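Keltwood Peel-and-Stick Wallpaper, Large Lily Print
Reviewed October 2026

I papered a small laundry room with the Keltwood lily pattern. One roll cost $64 and I needed four.
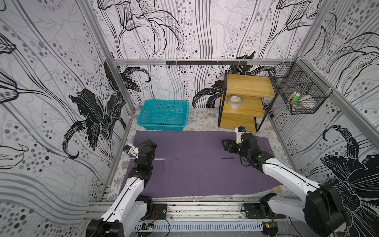 Large black-and-white lilies, with lines and dots between them.

The paper is thick and did not tear when I pulled a strip off to reset it. The repeat is long, so expect waste. 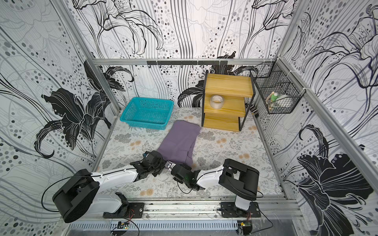
2 min read

Corners took the most time. I gave each one 15 minutes and still had to trim twice. The Skilo smoothing tool sold with it is too stiff, and I went back to

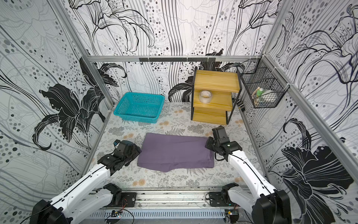 an old plastic scraper with a cloth over it. The seams have stayed flat since September. Scuffs wipe off with a damp sponge.

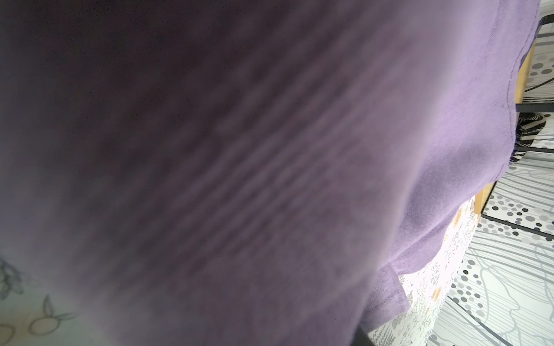
Can it go over textured paint?
Keltwood says smooth walls only. I sanded mine with 400 grit first and it held.

Four stars.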